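Trasturlow Users Help – Cell setup and simulation

Gripper stops on the lid instead of closing on the canister

Posted by Dezső Magyar, Mon 3 February

I look after one pick cell at Bozsik. It is a single arm on a fixed base with a narrow gripper that hangs straight down off the wrist flange. Before we change anything on the real cell we run it in the Trasturlow simulator, and that is where I'm stuck.

The task is a top-down pick of an upright cylinder off a sofa seat. The sofa is part of the stock living room that came with the Jistness scene pack. I picked it because the seat is a wide surface and the arm can reach it without moving the base. There are a few other objects on the seat as well, a pillow and a couple of bars, and I would like to keep them because the final job has clutter.

What happens is this. The approach is fine. The arm comes over, the wrist levels out, the gripper lines up with the axis of the canister and starts down. Then it reaches the top of the canister and stops. The fingers never get down around the body. After a short wait the controller gives me fault 298, and the log line just says the target was not reached.

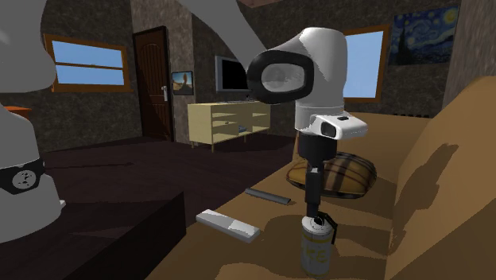
I have already tried two things. I slowed the descent, which made no difference except that the fault came later. I also deleted the pillow in case the planner was avoiding it, and the arm stopped at exactly the same height. The friction settings are the defaults.

The canister model has a cap fitting in the middle of the lid and a lever that bends over one side and runs down the body. I don't know if the lever counts as part of the collision shape or if it is only there for looks. The canister file came from a coworker and there are no notes with it.

Is this a tool setup problem or an object problem? I would prefer not to rebuild the whole scene if I can avoid it.

Jenő Bognár

It could be both, but start with the tool. I keep a similar cell running at Rirnmont and I have seen that fault many times. It nearly always means the tool point and the grasp point don't agree.

Check these in order.

Open the tool table and look at where the tool center point sits. If it is at the very tip of the fingers and your grasp target is the top of the object, the arm is doing what you asked. It brings the tip to the lid and has nowhere else to go. For a pick from above, the target has to be down on the body, below the lid, with the fingers open before they get there.

Look at the gripper state during the approach. In our program the open command was sent but the next move did not wait for it, so the arm went down with the fingers shut. Put a wait after the open command and have it check the finger position. A plain timer works until someone changes the speed.

Turn on the collision shape view for the canister. If the file was made in a hurry, the shape is probably one convex hull around everything. With a lever sticking out over the rim, the hull ends up a good deal wider than the can itself, and a narrow gripper may not open far enough to clear it. Split it into 2 shapes, a cylinder for the body and a thin box for the lever. The cap can go in with the cylinder if you make it a little taller.

Then turn the wrist so the fingers close on the sides of the body that the lever isn't on. You may need to offset the last joint. Do that in the grasp pose and leave the flange frame alone, or every other pick in the cell will shift too.

One more thing for when you go back to the real cell. Measure the tool length again after any work on the gripper mount. Ours was off after a mount swap in July and I spent most of a day blaming the software.

moraine_k

had the same thing, just raised the physics step rate to 600 and it went away. also try a different object

Jenő Bognár

The step rate can help when the fingers close and the object slips or jitters. I don't think it will do much here, if he never gets as far as closing. I would leave it at the default until the tool point is sorted, otherwise you have changed two things and don't know which one mattered.

Dezső Magyar

Thanks. The tool point was at the fingertips and my target was the top face of the lid, so that part is clear. I moved the target down the body and now the planner refuses the move, saying it would hit the object. I switched on the shape view and it is one big hull, like you said, with the lever included.

I'll split it tomorrow and try the wrist offset after that. The wait on the open command was missing too – I have added it to the simulator program and to the copy for the real cell.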